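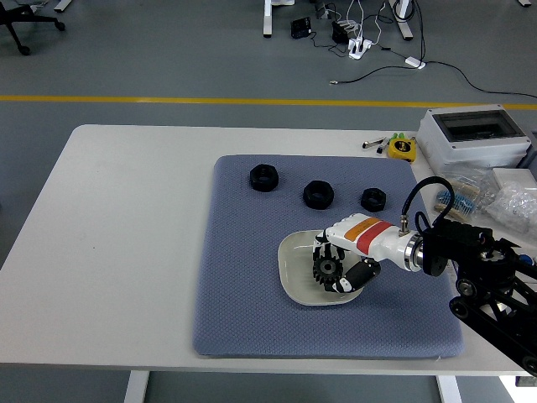
Figure 1. Poste d'essai : main multidigitale tenant un pignon dans la coupelle de dépose, trois pièces de forme écrou sur le tapis.

Projet Resedside
Rapport de planification et de budget du matériel, deuxième semestre

1. Objet du rapport

Le projet Resedside étudie la manipulation de petites pièces mécaniques par un bras équipé d'une main à plusieurs doigts. Le présent rapport ne traite pas de la commande ni de la planification de trajectoire, qui font l'objet d'un document séparé. Il porte sur l'inventaire du matériel, les achats à prévoir et leur ordre de passage. L'enveloppe disponible pour les consommables et les petits équipements est de 374 euros. Le bras et la main sont mis à disposition par le laboratoire et n'entrent pas dans ce montant.

2. Périmètre

Le poste est divisé en quatre lots :

Lot A : surface de travail et réceptacles
Lot B : pièces à manipuler
Lot C : câblage et alimentation
Lot D : outillage de mesure et rangement

Les frais d'impression 3D sont suivis à part, sur le compte de l'atelier. Les heures machine ne sont donc pas valorisées dans le tableau de la section 7.

3. Lot A : surface et réceptacles

Le plan de travail est une table blanche rectangulaire déjà présente dans la salle. Le tapis texturé bleu-gris en couvre la partie centrale et droite (figure 1). Sa trame en relief limite le glissement des pièces lors de la prise. Nous avons comparé ce tapis à la table nue au cours de la phase préliminaire : sur la table nue, les pièces légères étaient repoussées par le premier doigt en contact et la prise devait être reprise. Le tapis est conservé. Un second exemplaire est prévu au budget, afin de ne pas interrompre les essais en cas d'usure ou de nettoyage.

La coupelle carrée à rebord sert à la fois de zone de prise et de zone de dépose. Elle n'est pas fixée au tapis. Son déplacement pendant l'essai introduit une erreur de position que la calibration initiale ne corrige pas. Deux solutions ont été étudiées :

- fixation par adhésif double face repositionnable ;
- embase vissée sur une plaque rapportée.

La première solution est retenue pour son coût. La seconde imposerait de percer une plaque et de refaire le repérage à chaque changement de réceptacle.

4. Lot B : pièces à manipuler

Les pièces noires en forme d'écrou hexagonal sont de tailles différentes. Elles permettent de faire varier l'ouverture de la main sans modifier la forme de l'objet. Le pignon à alésage central constitue le cas difficile : la denture offre des appuis irréguliers et le pouce doit venir en opposition sur le flanc de la pièce.

La campagne prévue comporte 200 prises, dont 40 réservées au pignon. Il faut donc disposer de pièces de remplacement pour chaque référence. Nous demandons un jeu complet supplémentaire, stocké à part et non utilisé tant que le premier jeu est conforme. Chaque pièce sera marquée sur sa face inférieure. Le marquage au feutre a été écarté après quelques essais d'effacement ; une gravure légère est préférable.

5. Lot C : câblage et alimentation

Ce lot représente la plus grande part des dépenses. Un câble noir forme une boucle au-dessus du poignet avant de rejoindre l'articulation du bras. Cette boucle laisse le débattement nécessaire à la rotation du poignet, mais elle peut accrocher un objet haut placé à proximité. Nous prévoyons des guides souples et des colliers réutilisables. La longueur libre sera mesurée poignet en butée, dans les deux sens, avant la pose des guides.

Au sol, derrière la table, se trouvent une multiprise blanche, un adaptateur secteur et plusieurs câbles. Un passe-câble plat est demandé pour toute la portion qui traverse la zone de circulation. La multiprise devra être remontée sous la table voisine. L'achat d'un support à visser est inclus dans le lot.

Une multiprise à interrupteur avait été envisagée. Elle est reportée : la coupure générale du bras passe par un circuit distinct, et le gain pour les essais est faible.

6. Lot D : mesure et rangement

Le mètre ruban jaune présent sur la table suffit au positionnement grossier du tapis. Il est insuffisant pour contrôler la position de la coupelle. Un réglet en acier et un pied à coulisse d'entrée de gamme sont ajoutés à la liste.

Les composants en sachets transparents et le coffret électrique blanc à fenêtre teintée occupent actuellement l'arrière droit du plan de travail. Ils devront libérer la table avant la campagne. Deux bacs à couvercle sont prévus à cet effet.

7. Budget prévisionnel

Lot A, tapis et adhésif : 62 euros
Lot B, jeu de pièces supplémentaire : 48 euros
Lot C, guides, colliers, passe-câble, support : 131 euros
Lot D, réglet, pied à coulisse, bacs : 93 euros
Réserve : 40 euros
Total : 374 euros

Les lots A et C sont chiffrés sur devis du fournisseur Hopkin. Le lot D a été chiffré chez Cisano, dont les frais de port sont inclus dans le montant indiqué. Le lot B dépend de la disponibilité de l'atelier Skulbridge, qui assure la gravure.

8. Ordre des achats

Priorité 1 : lot C. Aucune série longue ne sera lancée avant la reprise du câblage.
Priorité 2 : lots A et D, commandés ensemble.
Priorité 3 : lot B, après validation des dimensions sur le premier jeu.

Le délai annoncé pour le lot C est de 2 semaines. La campagne est programmée en juillet. Si la livraison glisse, les essais sur écrous pourront commencer en séries courtes, sous surveillance, avec le câblage actuel. Les essais sur pignon seront décalés.

9. Points ouverts

La masse maximale admissible des pièces n'est pas arrêtée. Elle conditionne le choix d'un éventuel second réceptacle, non chiffré ici. L'affectation de la réserve sera décidée à la réception du lot C.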